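Pay for the messy room

Most of the arguments I hear about training data for home robots are arguments about volume. How many hours, how many demonstrations, how many pairs of hands. I spent most of this year reviewing demonstrations for a small project called Urar, and I have come to think we are buying the wrong thing with that money.

Our first batch had 2,102 demonstrations in it. They were collected in a rented office in Natley, on one gray table, under one set of ceiling lights. The collectors were careful people and the work was clean. Every item was set down square to the table edge before anyone reached for it. The gripper came in straight, closed, lifted, moved, opened. You could watch 40 of them in a row and have trouble saying which was which.

The model trained on that batch did well on that table. We then took it to an apartment and asked it to pick up a box lying on a bedspread. It pushed the box across the fabric until the fabric bunched up and the box fell over. We tried different boxes and got much the same result.

In January we changed how we collect. People now use the hand-held gripper in the places where they live, with the things they already own. They get a short task list and permission to leave the room as it is. Food packets, cleaning things, tubes, boxes with small print all over them, soft surfaces that give way when you press down. The collector decides what to pick up next.
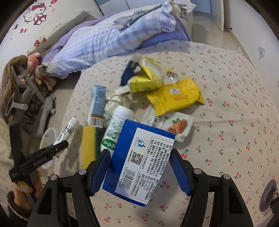
The cost went up. A home session yields fewer usable demonstrations than an office session, and my rejection rate is higher. Out of every 70 clips I look at, I send back 9, mostly for dropped tracking or a lens with a thumb on it. The office batch had almost none of those. If your contract pays by the accepted clip, as ours did, collectors have every reason to tidy up first and repeat the same easy grasp.

So I would change the contract before I changed anything else. Pay by the session. Pay a bit more for a room that has not been used before. Stop rejecting clips in which the person misses the first grasp and tries again. Those second tries are worth keeping, and for a long time our own guidelines told reviewers like me to throw them out.

Bjarke Ketilsson, who runs collection at Drurno, disagrees with me on this, and his case is a fair one. He says a learner needs a clean base before it can make use of anything untidy, and that reviewers get tired and inconsistent when every clip looks different. He is right about the tired part. I do make more mistakes on home clips, and we now have two people look at each one. On the clean base I think he has the proportions wrong. A few days at a table would have given us all the base we needed. We spent months there.

There is also the matter of privacy, and it deserves more than a line in a consent form. A home session records somebody's bedding and what they eat. Labels can carry phone numbers and addresses. We let collectors watch their clips and delete any of them before upload, with no questions and no loss of pay. Anyone moving collection into homes should budget for that from the start.

The next round begins at Navarro after the new year. I have asked that the gray table stay behind in Natley.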